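**Votcombe Food Handling Program: progress report, second reporting period**
Prepared for the Nakamura grant office. Covers work up to the end of September.

## 1. Status

Work on the item set and the table procedure is complete for this period. Work on the storage trial at Plunska is behind schedule and will carry over. Spending is within the approved limit, apart from one overrun on replacement produce described in section 5.

The main output of the period is a fixed procedure for laying out mixed fresh food on a flat surface, sorting it, and returning it to storage with damage recorded at each step. The first reporting period used a draft of this procedure. The draft left too much to the person at the table, and results from the two sites could not be compared.

## 2. Item set

The set now holds 16 item types. Selection followed the criteria in the grant agreement: the items must be sold in ordinary grocery stores, must differ in firmness and surface, and must be replaceable within a day.

Eggs and bell peppers were kept from the first period. Eggs give the clearest damage result, as a cracked shell is easy to judge and leaves little room for disagreement between recorders. Bell peppers are harder to score. The wall of the pepper dents before the skin breaks, and a dent may not show until the following day. Peppers are therefore inspected twice, once on return to storage and once the next morning.

Two item types were removed. Ripe figs could not be bought reliably after the start of the period, and loose salad greens wilted during longer sessions, so that handling damage could not be separated from drying.

## 3. Table procedure

The work surface is a plain white table. A tablecloth and a printed mat were both tried earlier and dropped. The cloth moved under the items, and the mat made small brown items harder to pick out in the session records. The bare surface is wiped between layouts and dried with a paper towel. Any moisture left on it changes how far a round item rolls.

Layouts are spread, not stacked. Each item is placed on the table by hand, by stem or blunt end where it has one, and released only when it is stable. Round items are set down last. An egg is placed on its side and is allowed to settle before the next item is added. 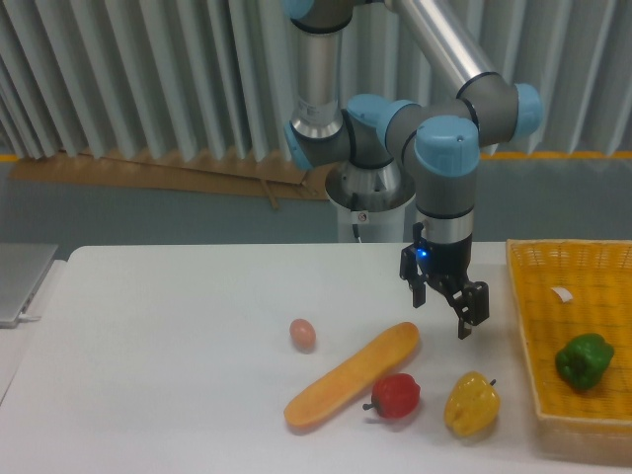 Spacing between items was the point most often raised by the site teams. The draft procedure asked for even spacing, and the teams spent more time correcting the layout than sorting it. The revised text drops this requirement. Items may be close together or far apart, provided that no item rests on another and that nothing is placed within a hand's width of the table edge. Layout time fell at both sites after this change, and no item has been lost over the edge.

The order of return to storage is fixed. Eggs go back first, then soft produce, then firm produce. This is the reverse of the order used in the draft, which left the most fragile items on the table longest.

## 4. Results to date

A total of 1208 placements were recorded in the period across both sites. A placement is counted when an item is set down and released, whether or not it is later moved. Items which were picked up again within the same layout are entered as new placements.

Damage was low for firm produce and higher for soft produce, as expected. Egg breakage was concentrated in the early sessions and fell once the return order was changed. We do not yet claim that the return order caused the improvement. The teams also gained practice over the same weeks, and the two effects overlap in the data. A short block of sessions using the old order is planned for the next period to separate them.

Bell pepper scores remain uneven between sites. Votcombe recorded more denting at the second inspection than Plunska did. The likely reason is a difference in storage: Votcombe keeps peppers in a shallow tray in the refrigerator, while Plunska keeps them in paper bags at room temperature. Both sites will use trays and refrigeration from the start of the next period. Earlier pepper scores will be reported by site and will not be combined.

The record sheet was revised once. The old sheet had a single column for damage, with free text. The new sheet has separate columns for surface marks, dents and breaks, and a column for the time of inspection. Older entries were transferred where the wording was clear. Unclear entries were left out of the damage figures and are kept in a separate file.

## 5. Spending

Produce is the largest running cost. The overrun came from the second inspection, which holds peppers out of use overnight and means that more must be bought to keep the set complete. The difference has been covered from the travel line, which was underused. No change to the total is requested.

Trays and cleaning supplies were bought through Nurngate on the existing account. Items in good condition at the end of a session are used in the staff kitchen on the same day. Damaged produce is composted, and cracked eggs are discarded.

## 6. Delays

The storage trial at Plunska did not start as planned. The refrigerator assigned to it failed its temperature check and was returned to the supplier. A replacement has been ordered through Nurngate. The trial needs four weeks of steady temperature readings, so it cannot be finished before the next report even if delivery is on time.

## 7. Next period

- Install trays and the replacement refrigerator at Plunska.
- Run the block of sessions with the old return order.
- Start the storage trial once the temperature check is passed.
- Choose replacements for the two removed item types. Plums and green beans are under review.
- Send the revised record sheet and the full procedure text to Nakamura for comment.

A decision is requested on the storage trial: the office may either accept partial results in the next report or move the trial to the one after it. Purchasing for the trial is on hold until a reply is received.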